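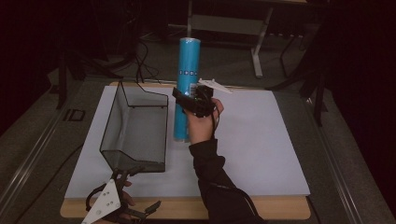
우리 조는 5월 한 달 동안 교내 매점의 '충동구매 유도 진열'이 정말 효과가 있는지 조사했다. 교재는 손이 쉽게 들어가는 진열 용기가 판매를 늘린다고 단정하지만 근거로 든 것은 업체 Grulwood의 홍보 자료뿐이다. 검은 테두리에 회색 망을 두르고 앞쪽이 비스듬히 낮아지는 바구니가 그런 용기에 속한다. 속이 비쳐 보이는 것은 맞다. 그렇다고 더 팔린다는 결론까지 따라오지는 않는다.

설문 응답자는 181명이었다. 진열 때문에 계획에 없던 물건을 샀다고 답한 사람은 14명에 그쳤고, 대다수는 가격을 먼저 봤다고 했다. 1,000원짜리 과자는 어디에 두어도 잘 나갔다. 지도를 맡은 Wichai Siriwan 선생님은 자기 보고식 설문의 한계를 지적하셨다. 자기가 충동적으로 샀다고 순순히 적을 학생이 얼마나 될지 우리도 의심스럽다. 매점 판매 기록은 받지 못했다.

따라서 효과가 없다고도 말할 수 없다. 다만 교재의 문장은 지나치게 자신만만하다.

인쇄하기 | 이메일로 보내기

홈 | 보고서 | 자료실 | 게시판

최근 글
- Paisan 문구점 가격표 비교
- 급식 줄 대기 시간 30분, 사실인가
- Clendura 포인트 카드는 이득일까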